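Skirnholm needs people. Paid sessions, starting in May. Read the whole thing before you write in please

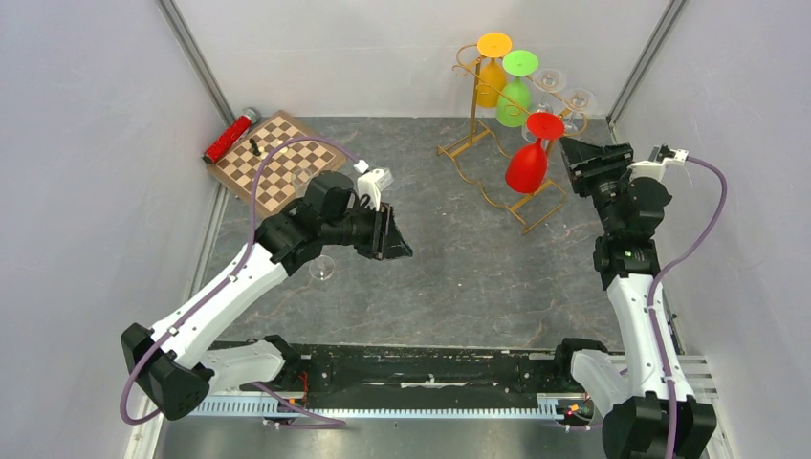 ## What its about

Can a machine do a household chore yet? Putting glasses on a rack, clearing a board game, wiping a counter, folding a towel. Our honest view: sometimes, slowly, and it depends a lot on the glass. We want people who do these jobs every day to run the arms by hand control, then sit down and tell us where it went wrong.

Stemware is the big one right now. Thin stems, round bowls, a rack with curly arms that hold the glasses upside down. Easy for you. Two grippers, not so easy.

## Who we want

- Anyone 18 or over who washes up, waits tables, stocks shelves, cleans rooms, keeps house
- No tech background needed. Really. Last round the best notes came from a banquet server
- Steady hands, OK with being slow
- Can stand or sit for 40 minutes at a stretch (breaks in between, stool provided)
- Left handers very welcome, we're short

Not a fit if you took part in the Drundix shelf study. Sorry, the two overlap too much.

## What you'd do

Each person comes in for 3 sessions. Same room each time.

1. Short training on the controls. Most people get the hang of it in the first visit
2. Chore work. Left arm, right arm, then both together. Glasses onto the rack, glasses off the rack, small stuff put away
3. You do the same chores with your own hands, so we can compare
4. Talk with Hằng Chu after. What felt dumb, what you'd have done different, would you let this thing near your own cabinets

Breakages are on us. Do not apologize, just stop and call someone over.

## Pay

$40 per session, paid the same day. Parking covered at the Prondeden lot, bring the ticket in. If a session gets cancelled on our end you still get paid for it.

## Also hiring: one bench assistant

Part time, May only for now, might be extended. Resetting the chores between runs, washing and drying glassware, logging every attempt. Target is 2,000 logged attempts by the end of the month and we're at 926, so it's busy. You need to be tidy and okay with doing the same thing again and again. Spreadsheet basics. Tell us your hours in the first email, and what you'd want per hour.

## How to get in touch

Write to Mỹ Đinh at Skirnholm, subject line "Tiêu sessions" (thats the project name) or "Bench job". Include:

- name and a phone number
- what kind of chore work you do, paid or at home
- mornings or evenings
- glasses or contacts, if you wear them

No resume for the sessions. For the bench job a few lines on past work is plenty.

Posted 4/30/24. We reply in the order emails come in, and the evening slots go first.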